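Household Papers and Storage > Sorting

How do you sort old papers when you have drawers but no system?

kettle_and_thread
Hello all. In September we moved from Varniver to a smaller apartment in Hallivville, and all our papers traveled in grocery bags. There are bills, school letters, manuals, guarantees and my late aunt's letters. I scanned one part of it with the Kalitach app and it now shows 1137 pages, but I did not throw away any of them. My plan is to buy a cabinet with small drawers. What should go in which drawer, and what must I keep on paper?

Posted 12 March 2024

3 replies

slowfiler
I did the same work two winters ago, so I write how I made it. It is maybe not the fastest way.

1. Do not sort by year first. Sort by who will ask you for the paper: the bank, the landlord, the doctor, the school. When somebody asks, you go to one drawer.

2. Give every drawer one subject and write it on a label. A cabinet with plain fronts looks nice but after one month you open all of them to find a water bill.
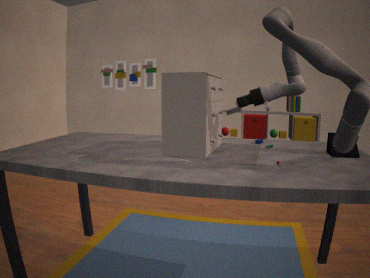
3. Put the identity papers, the lease and everything with an original signature in one folder, separate from the drawers. A scan is often not accepted for these.

4. Manuals can go out if you find them online. Keep the guarantee together with the receipt, with a staple. Receipts on shiny paper become pale, so make a copy.

5. Letters from family are not files. Take a shoe box for them and read them another day, otherwise you will stop working on the first evening, as I did.

Before you buy, put your piles on a big table and leave them there for a week. You will see which pile grows, and this one needs the deepest drawer.

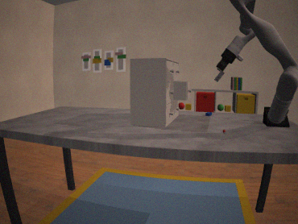

marrow_and_leek
I don't agree with point 1. By year is easier for taxes, and you can throw away a complete year at once when the time has passed. Check how long your tax office wants them.

plainwindow
Both ways can work. I keep taxes by year and the rest by subject. My Kalitach archive has 2567 pages and I search there first, the paper is only for the case that I need it.

For the cabinet, measure your biggest envelope before you order. Mine from Gökçe was a good price but the drawers are too narrow for a flat sheet, so I must fold everything once. Also check from which side you will open it, if it will stand near a wall.

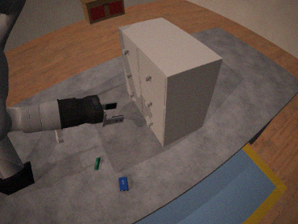
Tall cabinet on a tabletop, with small knobs on the front

kettle_and_thread
Thank you to all. I will try subjects, and years only for the taxes. The letters are already in a box.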